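Comment > Housing > Water and bathrooms

Keep one proper bath in every block

Archie Leckie
May

The council in Peldale wants to take the baths out of its older flats as they fall empty and put in showers. The plan covers 42 flats in Hanlow this year, with more to follow. I think it is a mistake to do this everywhere, and I say that as someone who showers most days.

The case for showers is easy to make. They use less water if people are quick, and they are safer for anyone who struggles to step over a high side. A tenant who asks for a shower on those grounds should get one, and should not wait a year for it.

But the plan doesn't ask. It treats the bath as a waste of space. Try washing a two-year-old under a shower. Sidra Sial, who has three children and lives on the second floor, told the Tuesday meeting she would end up using the kitchen sink. People with bad backs and sore joints spoke as well, and several said a soak before bed was the only thing that helped them sleep.

The savings are also smaller than they sound. The council puts the cost of each change at £1,095. A bath in fair order can be given a new surface for much less, and it stays where the pipes already are.

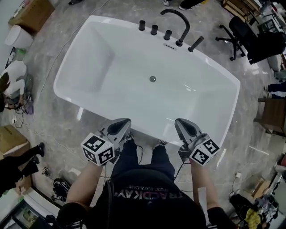
Meanwhile the bath has become something sold to people with money. Showrooms give it the middle of the floor, and new houses on the edge of town are advertised with one in the main bedroom. I don't object to that. I do object to the idea that a long soak is a treat for owners and a bad habit in tenants.

My suggestion is simple. Ask each new tenant before any work is done. Where a block must change over, keep baths in the family flats. The council has until the end of the month to look at the plan again, and it should.

Recent in Comment
Bushra Lashari: Our buses stop too early
Jawad Gondal: What 900 new homes will do to Hanlow
Why I gave up my allotment
Leave the library clock alone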